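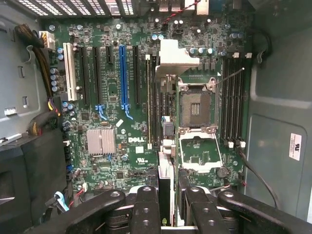

Elsa Bakke
Posted in April, under Old Hardware
15 comments

I love the inside of an old office tower. I know that puts me in a small club, but look at that board! Green all over, the DELL lettering printed right on it, the blue bits of plastic, one bright white PCI slot sitting there at the end of the row like it still expects somebody to show up with a sound card. I could spend a whole evening with a machine like this and a cup of tea and forget to drink the tea.

Regular readers know I was looking for a tower to learn on properly. I've swapped drives and added memory plenty of times, but always in a hurry, always on a computer somebody needed back by dinner. What I wanted was one I could strip down, lay out, put back together and then strip down again, without anyone standing behind me asking if their photos were safe. I got mine from Coelho, the secondhand place over in Nivier, for $44. It came without a monitor or a keyboard, and the man at the counter threw in a power cord from a bin of cords, which made me happier than it should have.

First thing I did was look up the service manual. Do this! It's dull advice and I ignored it for years. Mine runs to over 200 pages, and most of that is warnings and setup menus, but the chapters on taking parts out are wonderful. Each one tells you what has to come out first, and there's always something that has to come out first. I printed only those chapters and stuck them in a binder, and the binder already has a thermal paste fingerprint on the cover.

Then the side panel came off, the case went down on its side, and I just looked at it for a while. If you've only ever seen a computer standing up under a desk, laying it flat changes everything. Cards and memory pull straight up at you. Dropped screws land on something you can see, and you aren't holding a heavy cooler with one hand while hunting for the screwdriver with the other. I tried working on one standing up when I was first learning and I can't think why.
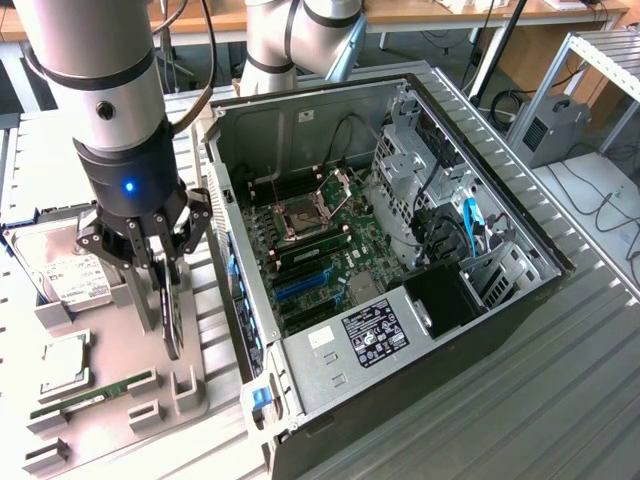
The processor was the part I was scared of, and I'd like to talk anybody else out of being scared of it (a little careful, sure, but not scared). The cooler is the hard bit. Old paste can grip like glue, and the trick Eetu Kinnunen taught me is to loosen the screws a bit at a time, going corner to corner, and then twist gently before you lift. Once it's off you let the little lever go, the metal frame swings up, and the chip lifts out by its edges. You end up with the bare socket and its frame standing open, and from then on your whole job is to keep things away from it. No fingers, no sleeves, no leaning over with a loose screw in your hand. If you have the plastic cover that goes on a socket, put it on when you stop for the night. I cleaned the chip with alcohol and a coffee filter, and it came up so shiny I texted a photo of it to my mother.

For paste I used Ultidon, the little gray syringe, because it was in the drawer. People have strong feelings about paste and about the shape you squeeze it out in. I do a small blob in the middle and let the cooler spread it. Tín Văn does a cross and has sent me diagrams.

Memory next, and this is the most fun for the least effort in the whole computer. Push the latches out, the stick pops up, and you feel like a professional. Mine had 2 GB sticks in it, so I had a rummage through my own box for something bigger and found a pair I'd completely forgotten. Check the notch before you push. If it lines up, press down evenly on both ends until the latches snap in. The first time I did this I didn't press nearly hard enough, and I sat through a long series of beeps thinking I'd killed the thing. It takes more force than feels polite.

I also want to say a word for reseating. It sounds like something people say when they've run out of ideas, but pulling a part out and putting it back in fixes so much. The last tower I worked on wouldn't start for Aino Halonen, who had been told by two different shops to buy a new one. I took out the memory, blew off the dust, put it back, and it started. She still has it! It's the computer her kids do homework on.

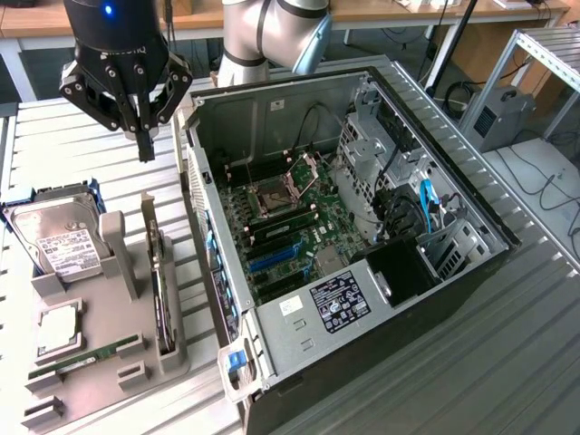 Having a place for parts to go is the one habit I'd give every beginner, ahead of any tool. I used to pile everything on a towel, which is soft, fine, and also a place where small things disappear. Then for a while I used muffin tins, and those are still my favorite for screws. But the bigger parts want to stand up. A holder with slots in it is perfect, since a hard drive can wait upright in its blue caddy with the label facing you, and you never have to stack anything on it or wonder which way up it goes. I like being able to glance over and know what's out. If I get called to the phone halfway through, the table tells me where I was.

And can we talk about drive caddies? I adore a drive caddy. The drive clips in and the caddy slides into the bay. Every time I meet one I think kindly of whoever sat down and drew it. Clean the rails with a dry brush while it's out, and look at the plastic for cracks, especially near the corners. I broke one on an older machine by prying when I should have squeezed, and finding a replacement took me most of a winter.

I have a plan for the drive too. It's going to be wiped first, properly, because secondhand drives come with other people's lives on them and I don't want to know. After that it gets a long surface test overnight. If it passes, it'll do as storage for scans of my grandmother's recipe cards. If it doesn't, I get to open it up and keep the magnets, so I win either way.

Cables I leave plugged in at the board end whenever the part I'm after lets me. When I do have to unplug one, I wrap a bit of painter's tape on it and write where it came from. Do it for the thin ones as well as the fat ones! The thin pairs look like nothing and they're exactly the ones I end up squinting at later with a flashlight between my teeth. Ifeanyi Onyeka wrote in after my last post to say he takes a picture of every connector before he touches it, and I've started doing both.

Dust. I haven't said anything yet and it's half the job. I take the tower outside for the first round, with a soft paintbrush and a hand blower, and hold the fan blades still with a finger so they don't spin. The slots get the brush only. The case itself can have a damp cloth once everything electric is out of the way, and I go along the vents at the back with a cotton swab, which is the kind of chore I'd hate in my kitchen and enjoy very much here.

Fans deserve their own evening, really. They're the part that wears out and they're the part you hear. Before you buy a new one, take the old one out, give the blades a gentle flick and listen. A gritty sound means it's on its way. A smooth quiet one just needs a clean. I've had good luck with the plain black Flova fans when I do need to replace one, but check the plug before you order, and check which way the air is meant to go. There's usually an arrow molded on the side of the frame. I've put one in backwards. The computer ran fine for a week and blew warm air at my knees.

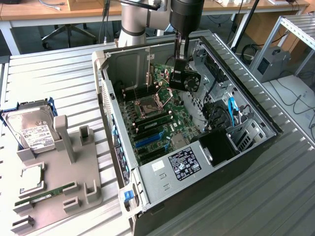
The little black fan over the board, with the socket still open and the memory in.

Putting it back together goes faster than you expect, and that's when I make my mistakes, so I've started reading the binder backward out loud. Processor, paste, cooler, memory, cards, drives, then plugs. Before the side panel goes on I tip the case gently and listen for anything rolling. If something rolls, I find it, even if it's late and I really want to press the button.

Next I'm hoping to find a cheap card for that white slot. I don't need one for anything. I'd just like to see it used. If you have an old sound card or a TV tuner in a drawer, leave me a comment, I'll pay the postage and send you back a jar of plum jam. And if you've got a tower in the garage you keep meaning to drop off somewhere, open it up first! Unplug it, lay it down, take off the side and have a look around. The manual for it is probably online, and the screwdriver you already have will likely do.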